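Workshop Tips: Living With a Two-Arm Bench

Posted 03/11/2018 by Iman Ouazzani

Several of you have written in since the spring to ask how our two-arm bench at the Pruscombe workshop is coming along, and whether I had any advice for doing something similar in a spare room or the back of a garage. I have quite a lot of advice, as it happens, most of it learned the slow way, so pour yourself something warm and I'll try to keep it in some kind of order.

Start with the rail

Hongjun Xu talked me into putting both arms on one long aluminum rail across the front of the table, and I'm so glad he did. My first plan was to bolt each arm straight to the tabletop, and every time we wanted them a little closer together I'd have been drilling new holes. With a rail you loosen the mounting plate, slide it, and tighten it again. Mark the spots you like with a pencil or a bit of tape before you move anything, and snug the screws up a little at a time, going from corner to corner like you would with a car wheel. Check them again after the first afternoon of running. Mine had worked loose on one side and I spent a whole evening blaming the software.

Give the cables more room than you think

If you only take one thing away from this page, let it be this one. A cable that looks tidy with the arm folded up can be stretched like a banjo string when the arm reaches out. Before you tie anything down, move the arm by hand (power off, please!) to the farthest place it will ever need to go, and leave a generous loop at the elbow. I use small ties along the long links and leave them just loose enough that I can slide the cable through with two fingers. Pick a bright color for the cable if you can get it. Ours is purple, and you can spot a snag from across the room.

Trim the tails off your ties flush, by the way. A cut tie end is as sharp as a cat's claw, and Meriem Soliman has the scratches on her wrist to prove it.

Walls are worth the trouble

We went back and forth about closing the bench in. Three plain walls and some metal corner profile won the day, and it has saved us a good deal of crawling on the floor after dropped things. Choose a quiet, pale color with no pattern. You'll be able to see what the grippers are doing much more easily, and smooth panels wipe down with a damp cloth and a drop of dish soap. Cut the corner profile a hair long and file it back to fit – you can't file it longer, as my father liked to remind me.

Dress the table with what you have

Fabric makes a lovely work surface. It quiets the knocks, it's kind to grippers, and when it gets grubby you can wash it. I had a floral print put by for curtains that never got made, and that went on first. A busy print is also a good test if you have a camera looking down at the table, as it gives the thing something to chew on besides a plain white sheet. Iron it before you lay it, pull it taut toward the back, and hold it with binder clips or double-sided tape along an edge you won't be reaching over.

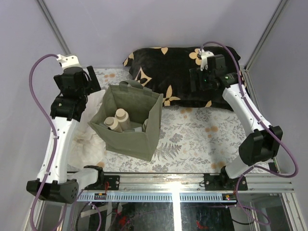 The green bag between the two arms, with the black flowered pillow behind it.

Pick practice things that are soft

Bags are wonderful for practice and quite a bit harder than they look. Go for one with stiff sides and a squared shape to begin with, so that it stands open by itself, and save the floppy totes for when you're feeling brave. Turn it at an angle now and then instead of always setting it square to the table. For things to go inside, small bottles with round caps are a good start. If you're using old ones, rinse them well and screw the caps down tight. Pillows are handy too, and I'd keep a dark one and a light one in the cupboard, because a black gripper in front of a black pillow is surprisingly hard to follow with the eye.

A few small odds and ends

Wipe the rail with a dry cloth at the end of the day. Grit gets under the plates and then they won't sit flat.

Reda Zaki keeps the right hex keys on a loop of string tied to the bench leg. I laughed at him for it in April and I've stopped laughing.

Write down every change, even the silly ones. We have a school notebook with 11 pages filled already, and it has settled more than one argument.

Put the power switch where you can reach it without leaning over the table, and show every visitor where it is before you start anything moving.

Next time I'll write up the gripper fingers and the pads we've been trying on them. Chaimae Alaoui has promised to lend me her notes, if I can read her handwriting.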